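Workshop notebook, textiles bench
Sep 20, 2021

Check cloth day! I have been looking forward to this one all week, because the Skellow check is easily my favourite thing in the sample drawer and I have never had a proper go at writing it up. It's for the folding and handling notes, which we want finished by November. Last time the entry just said "plaid, soft, fine", and that is no help to anyone, me included.

First thing to write down is how much the look of it changes with the way it lies. Bunched up, you see the dark and the pale and hardly anything else, and it reads as a plain two-colour check. Flat, all the thin lines come out. I'd happily have sworn they were different cloths (the Mottram sample does a bit of this too, but nowhere near as much).

Round table

Started with it in a heap on the round white table, among the mug and the tumbler and the rest of the clutter. I like a heap as a starting point. You get folds going every which way and you have to hunt for a hem before you can do anything sensible. My method, for what it's worth: leave the middle alone, find any edge, follow it along to a corner, then let the weight of the cloth do the opening out. Grabbing the top of the heap and shaking is quicker and gives you a worse fold every time.

Table notes for whoever has it next. Scissors want to go back on the hook before cloth comes out, please, as a loop handle will catch a hem sooner or later. Lamp on, definitely. A low light from the side throws the wrinkles up beautifully and you can read a crease that you'd miss completely under the ceiling light.

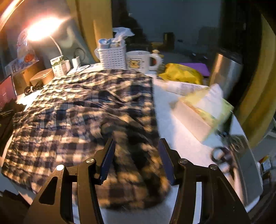
Laying it flat

Much more room here, and what a difference a mattress makes! The white textured surface has a bit of grip to it, so the cloth stays where it's put and doesn't creep the way it does on a hard top. I do wish the round table had some of that.

And the pattern, at last: dark navy squares, crossed with cream, a pale yellow and thin white stripes. The yellow is the bit I always forget. It's very quiet, and it's lovely. The near hem is good and straight, so that's the edge to work from and the one I'll call the base edge from now on in these notes.

It isn't dead flat. There are gentle wrinkles running on the diagonal and the right-hand side is still bunched, which is the state I'd call "spread" on our sheet, one short of "smooth". Zarkwood's sheet lumps the two together and I think that's a mistake – a diagonal wrinkle left in at this stage turns up as a hard crease after the second fold.

Milk carton, power strip and the snack bag are all along the wall at the back, well clear of the base edge. Fine there.
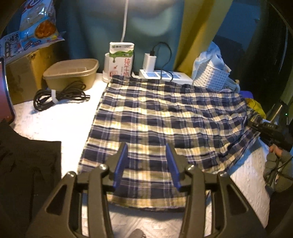 To do

Write up "heap", "spread" and "smooth" as separate states, with a line on each.
Try the Nondiditz cloth on the mattress as well. It's slippery stuff and I want to know if the texture holds it.
Label the Skellow check in the drawer, 106, on the hem side this time.
Ask for a second lamp.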